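Keeping a Pet Tent Clean
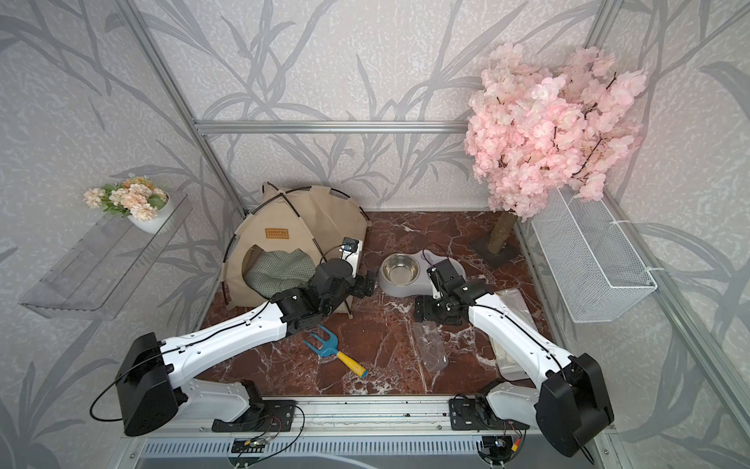 Most small fabric tents for cats and little dogs need a wash every couple of months, more often in June when the shedding gets bad. Take the cushion out first and shake it outdoors. Vacuum both sides with the brush attachment, then go over the seams with a damp rubber glove – it picks up the hair the vacuum leaves behind.

Pull the poles before you wash the cover. Slide them out slowly and lay them down in the order they came out. If the cover can't go in the machine, sponge it with cool water and a little dish soap, rinse twice, and hang it up by the back seam. Don't put it in the dryer. Beige fabric shows water rings, so wet the whole panel and not just the spot.

Marble floors need some care too. Wipe up drips right away and never use vinegar on the stone. A felt pad or thin mat under the tent stops grit from scratching the polish. Kavitha Lobo wrote in to say she uses an old yoga mat cut to size, and that works fine.

Keep cords away from the doorway if your pet chews. Toys with hard plastic edges should be picked up at night – they mark the floor when they get kicked around.

Let the cushion dry for around 16 hours before it goes back in. Check the middle with your hand, as the filling stays damp longer than the cover.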